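From: Chelsea Sugden
Date: 2019-12-24
Subject: Re: January small groups

Hi all, and merry almost-Christmas! Keith wrote:

> Can we settle the January groups before everyone scatters? We have 13 names
> down for the Clultmont evening and no study picked. I'd still like Ruth.
> Keith Mapplebeck

I'm all for Ruth. It's short, it suits people who've never been in a group before, and we could take our time over it – a chapter a week, with prayer at the end.
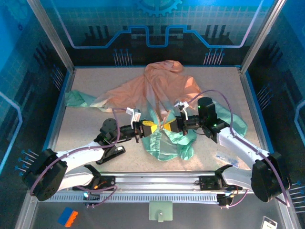

Coral and teal jacket on the tabletop.

My one worry is the size. Thirteen is a lot of people for one living room, and the quiet ones never get a word in (I was one of them for years!). Could we split into two groups and eat together first? 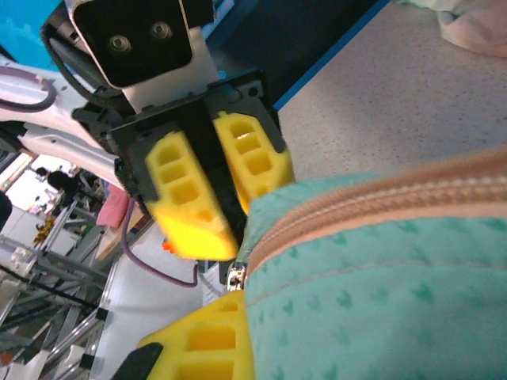 Keith thinks splitting is fine as long as both groups read the same passage, so folks can swap if work gets in the way. I like that a lot.

On money, the study guides and the suppers come to $850 for the season, and I'd rather we asked for gifts than set a fee. 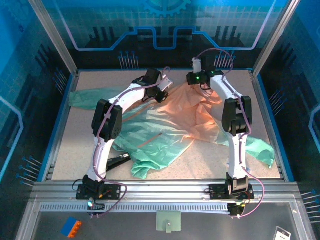 Please don't put a basket by the door, it made my sister feel awful last time. An envelope in the church office would do.

Good point, and thank you for writing to me about it. Envelope it is.
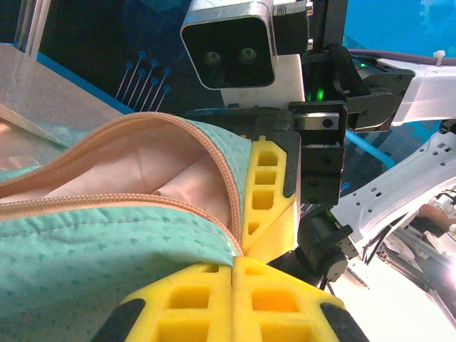
I still need two people to lead the second group. You don't have to know Hebrew, you just have to turn up and listen! Write me off list if you're even a little tempted.

Chelsea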